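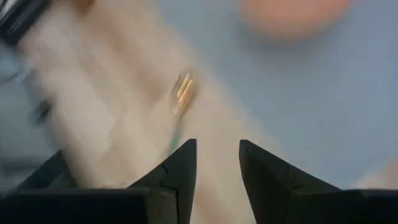 List Home | Threads | Authors | Search

Subject: Re: Annual dinner, seating and meal charge
From: Marcela Vlček
To: Fumville Historical Society members

Dear Members,

The board has reviewed the question sent to this list by Ms. Yadav, which is quoted in full for those who did not receive it.

> On behalf of the Janlow members, I would like to ask whether the
> dinner will again be held at Troka Hall, and whether guests may
> be added after the reply date. Several of us share cars and need
> to know the starting time.
> Sarla Yadav

The dinner will be held at Troka Hall in December. Doors open at 5:30 p.m. and the meal is served at 6:15 p.m. Each member may bring one guest. Names received after the reply date will be placed on a waiting list kept by Alžběta Zeman.

The charge is $20 for members and guests alike. Children under 15 are admitted free of charge but must be included in the reply. Members who require a special diet should state this in writing.

Seating will be at long tables, with places assigned by district. Requests to be seated with another district should be sent to Vendula Slanina.

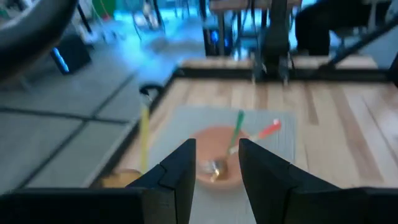 AFTER-DINNER PROGRAM

Natália Jireš will read from the Vaněk letters, including the account of the mill fire of 1589. Copies of the translation will be available at the door.

Respectfully,
Marcela Vlček
Secretary

Print this message | E-mail this message
Last updated: November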